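**Sendow two-arm demo station** (page updated Jul 24, 2018, prices on request)

Quick page for now, full spec sheet coming when Knut gets to it. If you've used our single-arm station most of this is the same with a second arm and a bigger top.

## What you're buying

A bench-size station for recording two-handed manipulation demos. You bring the task, the operators and the training code. We ship the arms, grippers, frame, work surface, controllers and the Miranda recording software, set up and talking to each other.

Made for labs and small product teams who need a lot of clean examples of one job and don't want to spend a semester building the rig first.

## The arms

Two six-joint arms, each on its own base plate, one gripper each. Hand-guided or run from the pendants. Each arm gets its own pendant with its own red stop button. Both stops are wired together from serial 100 on, so hitting either one halts both arms. Older units: ask us for the jumper kit, it's free.

The bases can go anywhere on the mounting pattern. Most people start too wide. Move them in till the grippers can meet in the middle without either elbow going straight, then record a few throwaway runs before you tighten everything down.

Grippers are parallel jaw, black, rubber pads. Fine on ordinary household handles. Thin flat handles slip a bit, wrap them in grip tape or order the Luvberg pads (item 2464, pack of four).

## The surface

Kraft paper over the top, blue tape for the grid. Yes, paper. We tried printed mats and they curled and cost too much to replace every time somebody changed the task. Paper goes down in ten minutes and you can write on it.

The grid is for start positions. Miranda picks a cell before each run, operator puts the object there, run gets tagged with the cell. That way you don't end up with 2000 examples that all start in the same spot, which we have done. Cell size is up to you. Bigger for sweeping and wiping, smaller for pick and place.

## Sweep-and-dump task

Our most asked-for starter task. Brush in one gripper, dustpan in the other, a lined bin farther down the surface. Toy food for the debris. Get the pieces into the pan, carry over, tip into the bin. Sounds easy. It needs both arms the whole way through and the timing between them is the part the model has trouble with.
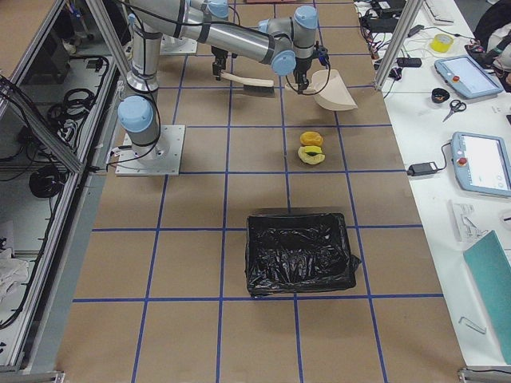 Cheap tools are OK for this. Buy a few of the same ones though. A policy trained on one dustpan will get fussy about another, and if yours cracks in week three you want the same lip and the same handle angle. Same goes for the brush, bristles splay after a while and the contact changes. Swap it on a schedule and note the swap in the log.

Things to vary between runs:

- start cell for the debris
- how many pieces and how far apart
- bin position, one cell at a time
- which way the pieces are facing
- operator (at least three, people sweep very differently)

Things to leave alone: arm bases, camera mounts, lighting. If you have to move one of these start a new dataset folder. Don't try to patch it later.

## Recording

Miranda logs joint angles, gripper opening, and all camera streams on one clock. Start/stop from the keyboard or the foot switch. After each run you get three keys: keep, toss, flag. Use flag for runs that got there but ugly, say a dropped piece picked up on a second pass. Don't toss those. Recoveries are worth having and you will not get enough of them by accident.

Files are one folder per run, plain formats, no license needed to read them. Export scripts for the usual training setups are on the disk. Disk holds 2000 runs of this task at default camera settings before you have to move anything off.

## Frame and enclosure

Aluminum extrusion with clear side panels. Arrives in flat boxes, two people and an afternoon. All the hex keys are in the box, please put them back in the box. Feet can be bolted down and should be if your floor has any bounce to it.

Power supplies and controller cables come out on the table side. Leave yourself a real table there, not a cart, you will have two pendants, a keyboard, and somebodys notes on it by lunch. Label both ends of every cable before you plug in. Labels included.

## In the boxes

- 2 arms, 2 grippers, 2 base plates
- 2 teach pendants w/ power adapters
- frame, panels, feet
- controller PC w/ Miranda installed
- kraft paper roll, blue tape
- starter pack: brushes, dustpans, bin, toy food
- printed setup sheets

Not in the boxes: table, monitor, bin liners.

## Lead time

Next batch ships in October. Huster handles freight and will call before delivery, make sure someone is at the number you give us. Demo units can be borrowed for two weeks if you pay shipping both ways.

## Known issues

- Pendant screens dim after the last firmware and don't always wake on first touch. Tap twice. Fix is comming.
- Foot switch sometimes double triggers, leaves you with a one-second run. Miranda now drops anything under two seconds by default, turn that off in settings if your task is realy short.
- Gripper cable can catch on the wrist at full rotation. Leave some slack in the loop and check it at the start of each session.

Questions on task setup or integration go to Knut Hellwig. Parts and pads, use the order form. Say which station you have and the serial, it's on the plate under the left controller.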